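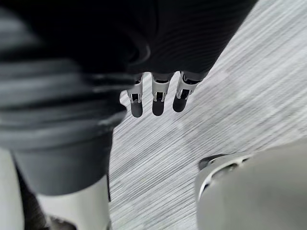

Fig. 4. Wrist camera view with the fingers hanging in the rest pose, knit sleeve on.

4. Recording your first examples

Okay, you've got the robot standing, the network is happy, and the wrist camera shows up in Feker (if it doesn't, go back to section 3, I'll wait). Now comes the part I like best: collecting the examples the robot will learn from. An example, or "episode" as the menus call it, is one start-to-finish run of a task while you drive the robot with the hand controllers. We'll do a small batch together first, and then you can settle in for the long haul.

I wrote this section after setting up the Bidumbridge room with Ga-eun So, so the settings are the ones we use there. Yours may want a nudge here and there.

Before you press anything

4.1 Put the robot in the rest pose. Arms down, fingers pointing at the floor and relaxed, nothing in the hands. Every episode starts here and ends here. If the fingers are curled even a little, tap Relax on the left controller and give it a moment.

4.2 Check the clothes. If your robot wears the ribbed knit top like ours does, make sure the cuff gathers around the base of the hand and leaves the finger segments clear. Go all the way round the wrist with your own fingers and feel for loose yarn. Snip it, don't pull it!

CAUTION: Motors off before you touch the sleeve. The light on the chest must be amber. A finger joint that closes on a loop of yarn will keep closing, and you'll be unpicking it for the rest of the afternoon (ask me how I know).

4.3 Open the wrist view and compare it with Fig. 4. The three finger segments should be easy to make out against the floor, with the dark tips showing. Part of the gray arm will sit in the lower right corner, big and out of focus. Leave it there. The same goes for the blurry fabric on the left. I used to crop both out, and Wilma Van Loon made me put them back: the robot will have the same sleeve and the same arm in view when it's working on its own, so it should learn with them in view too.

Note: The floor can look streaky while things are moving. Small amounts of blur are fine. If the fingers themselves smear so badly that you can't tell one from the next, slow down your arm swings or turn up the room lights.

Recording

4.4 Pick the task from the list and type your first name in the Operator box. Please use the same spelling every time. We have one person in the system as three people and it makes the sorting miserable.

4.5 Hold both grips and say or type the task line, for example "pick up the cup and set it on the tray." Keep the wording the same for the whole batch.

4.6 Press Record. Wait for the beep, then count to two in your head before you move.

4.7 Do the task at an easy pace. If you fumble and recover, keep going! Recoveries are great material. If you drop something where the robot can't reach it, press Discard.

4.8 Go back to the rest pose, wait for the hands to hang still, and press Stop.

4.9 Feker asks you to rate the run. Press Ok if the task got done, Flag if you're unsure. Flagged runs go to a second person, so add a few words about what bothered you.

CAUTION: Never walk into the marked floor area while the Record light is on, even to pick up one tiny thing. Stop first, then motors off, then go in.

How many do you need?

For a simple pick-and-place, I'd start with 68 episodes and train a rough version just to see what it does. Ours missed the cup a lot at that stage, but it went for the right part of the table, and that was enough to tell us the setup was sound. The full set for that task was 400. Take a break after every 19 or so, since tired hands make jerky examples and the robot will copy your jerks faithfully.

Move things around between episodes. Shift the cup, turn the tray, swap in a different cup now and then. Sotiris Stergiou taped a grid on our table to keep himself from putting everything back in the same spot, and I've copied that on every setup I've done after it.

Checking the batch

4.10 Open Review and play a few episodes at double speed. Look at the first and last second of each one. Both should show the hand hanging open and empty.

4.11 Delete anything where the sleeve slides down over the fingers. You can't fix those later.

4.12 Press Upload and leave the robot plugged in until the bar is full. On our connection a big batch takes a good while, so I usually start it right before lunch.

Note: If Upload stops partway, just press it again. It picks up from the last finished episode.

Go on to section 5 when the batch shows as Complete in the episode list.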